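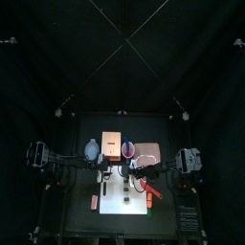 Lirkley, August

Sorting a Table of Odds and Ends: the stuff you keep asking me

OK so my inbox had 293 messages in it when I got back from my sister's, and a good half of them were the same handful of things about the mixed table. I've put my answers in one place, and I'll add to it when I get a minute. If you're brand new, the mixed table is what I call any tabletop where things from all over the house have washed up together. Boxes, bottles, trays, little blocks, pens, the lot!

Where do I even start?

In the middle. I know everyone says to start at a corner, and that's fine for a closet, but on a table the stuff tends to huddle in the center and the edges are your working room. I pull out whatever's biggest first (a tray, usually) and then I can see what I've got.

Do I need a board like yours?

Nope! I like a plain white one because small dark things show up on it so well. Put a row of little dark blocks on there with a black marker next to them and you won't lose any of it, which is more than I can say for a dark tabletop. A big sheet of paper does the same job. So does a pillowcase, pulled tight. Mine's not fancy and I couldn't tell you where it came from.

How long should one table take?

I set a timer for half an hour and stop when it rings, even if I'm in the middle of something. You can always do another round after lunch. Yurani Yupanqui wrote to tell me she does hers at 6 in the morning before anybody's up, and bless her, I will not be joining in.

What do you do with bottles?

Empty them, cap them, and stand them at the back of the table if they'll stand. Skinny plastic ones fall over if you so much as look at them, so I just lay those down and get on with it. If it's got anything in it, it goes straight to the kitchen before you do anything else, please. I lost a whole stack of Huaranga seed catalogs to a bottle I was sure was empty.

And cardboard boxes? I can't throw them out!

Me neither, I'm terrible. My rule is that a box can stay if it's holding something by the end of the session. An empty one gets flattened
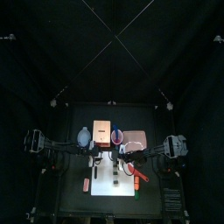

and goes in the recycling that same day, before I've had a chance to think up a use for it. I do let myself keep one good plain carton for mailing things. One! Then there's the Hiritz shoebox with my string in it, but that's a string box now so it doesn't count.

Is a tray storage, or is it just one more thing on the table?

Depends on you. I love a tray. A pink one is great because you can spot it from the doorway, and things that belong in another room go in it and then the whole tray gets carried off in one trip. Where it goes wrong is when it stops moving. If your tray has sat in the same place for a month it's turned into part of the table, and you should tip it out and start over.

My family puts everything back the minute I'm done. Help?

Oh, I get this one a lot. I gave everybody in my house a spot at the back of the table, in a row, and whatever's theirs gets lined up there for them to take away. I don't put it away for them and I don't nag (well, I nag a bit). What's left after supper on the last day of the month goes to the Trungate swap shelf. My son has bought back his own pencil case twice.

Should small blocks and game pieces be sorted by color or by size?

Size, if they're for little kids, and by set for everyone else. Color looks lovely for one afternoon and then someone wants to play the game and has to dig through four tubs. If I can't tell which set a piece belongs to, it goes in a jar with a lid and waits. My jar currently holds 261 pieces, which I know only because my niece was bored and it was raining.

What about lining things up along the back edge? Doesn't it look cluttered?

It does for a while, and I don't mind. A row is easy to read. Tall things, short things, doesn't matter, as long as each one can be picked up without moving the one next to it. I leave a finger's width between things and I don't stack anything until the very end.

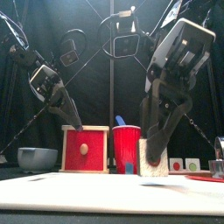
Rocío Huaranga wrote in to disagree with me on that last bit. She stacks from the start, she says, heaviest at the bottom, and she's kept a table clear in a two-room apartment that way for years. She also thinks a finger's width is a luxury for people with big tables, and, fair enough, mine is pretty big. So if you're short on room, try it Rocío's way and write and tell me how you get on.

Can I use your checklist with my class?

Sure, go ahead. It's the same one that's tacked up at the Trungate shelf, just ask for it by email and I'll send it over. Fredy Condori did a Spanish version too, so say if you'd like that one.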